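Precious Pillay has sold 133 dining tables and says she has regretted only 2 of them, both to relatives.

Her shop, Mudolora, opened in March with a sign Pillay painted herself and has since repainted twice. "People walk in and ask what's on sale," she says. "I tell them the tables. They're all for sale. It's a store."

The cheapest goes for 2,000 dollars. Customers have been known to laugh, then sit down, then stop laughing. "I let them sit. My mother sold shoes. You never talk while somebody's got one on."

What she will talk about, at length, is grain. Pale wood is her weakness, with the lines left to wander wherever they like. "A man asked me if I could straighten them. I sent him to look at wallpaper."
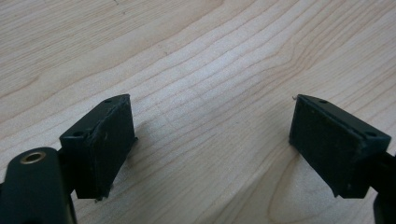

On coasters

Pillay owns none. "My own table has rings from every aunt I've got. I can tell you who sat where." She would still like you to wipe up the wine.

Mudolora is open mornings, or when she hears you knock.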